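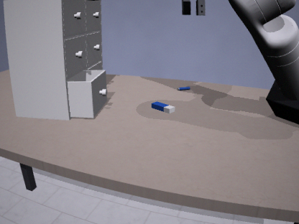

Sim cell, drawer task – bottom drawer part open, block on the table

From: Bożena Kozłowski
To: skaria-users
Date: 2022-04-19
Subject: Re: [skaria-users] arm stalls on drawer pull after base move

Quick one before I lose the afternoon. Picture is from our copy of the cell, the Gulercombe layout, white cabinet on the left, arm coming in from the right.

> Amin wrote:
> We shifted the arm base back to match the real bench and now the
> pull stalls every time. Fingers close on the knob, drawer comes
> out a bit, then joint 4 saturates and the run times out. Upped the
> timeout to 600 steps, no change. Is it friction on the slides or
> is the base pose wrong? Orna thinks friction. Config is the stock
> one apart from the base.

Not friction, I'd bet. Had the same thing in September and wasted 2 days on slide damping. Put the damping back to stock first or you'll be chasing both.

What fixed ours:

– base pose lives in two files. Cell file and the planner's own copy. Change one and the planner still thinks the arm is where it used to be. Ours were 40 mm apart. Diff them.

– after that delete the cached reach map. It does not rebuild by itself, whatever the readme says

– rerun the joint limit check with the drawer closed AND open. Closed alone passes fine and tells you nothing

– check the knob frame on the bottom drawer. The knobs all look the same but on our cabinet the bottom one had its axis flipped, so the pull went slightly sidways and the drawer bound up. Log line to look for is 2988, "contact normal mismatch". Easy to miss, it's only a warning

Also park the fingers well above the table at reset, open. If they start low the first move can clip the block and then your block pose is junk for the rest of teh run.

Orna – if you still want to try friction, fine, but do it on a seperate branch please, the last damping change got merged and I was the one who had to dig it out.

Amin can you send the cell file and the planner file, both, not just the diff. And the log from one stalled run, full one.

Back on later tonight

Bożena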